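Keeping a two-arm cell in trim: a conversation with Asnakech Araya

Asnakech Araya looks after the bench cell at Hetitine, a two-arm setup used for handling trials with bottles, glasses and other tabletop items. She has run its maintenance log since February. The log stands at 2,844 grasp cycles since the last full service, and most of our talk was about what she checks between services.

She starts with the mounts. Both arms bolt to one base, and a shift on either side shows up as an offset at the fingertips. "I touch both grippers to a reference point before any trial," she said. "If the two arms disagree, I check the shoulder bolts first and the software second. People like to do it the other way around and they lose a morning."

Cable routing comes next. The gripper cables need slack for the wrist to turn, and the slack has to stay clear of the tabletop. Araya moves each wrist to both ends of its range by hand, power off, and watches where the loop goes. She replaces a cable when the jacket whitens at the bend. "I don't tape over it. Tape hides the crack."

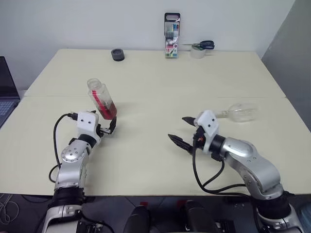
Left gripper holding a bottle with red liquid, right gripper open.

Liquids get their own rule. Any container that goes into the fingers with something in it is kept low over the table, away from the joints, and the arm speed is capped at 20 percent. The cap was set by her colleague Bülent Tuncer, who writes the motion files. Araya would have gone lower. "Bülent has cycle times to think about. I have bearings to think about. We settled on 20."

The finger pads take up most of her time. They are textured, and the texture fills with dust and paper fiber. She brushes them dry every 200 cycles, working along the diagonals of the pattern, then wipes them with a lint-free cloth. Solvent is used only for adhesive residue, and the pads are left to air out before the fingers close on anything.

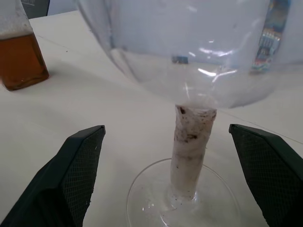 Pad wear is harder to judge than dirt. Araya compares the points of the pattern near the tip with those near the root, where there is little contact. When the tip points have gone flat, the pair is changed, both fingers together. The pair before this one came off at 264 hours. One new pad against one old pad gives an uneven pinch, and on a narrow object it makes the part rotate as the fingers close.

After a pad change she repeats the zeroing routine: close the fingers on nothing, record the position, open fully, record again. Both values go in the log beside the old ones. Ifeoma Mohammed, who runs the trials, does not start until the entries are there.

I asked what she would change about the cell. "The screws on the joint caps," she said. "Small heads, easy to strip. I keep a separate driver for them and I don't lend it out."

Her next job is the right wrist, which has picked up a slight click at one end of its travel. She suspects the connector and plans to reseat it before opening anything else.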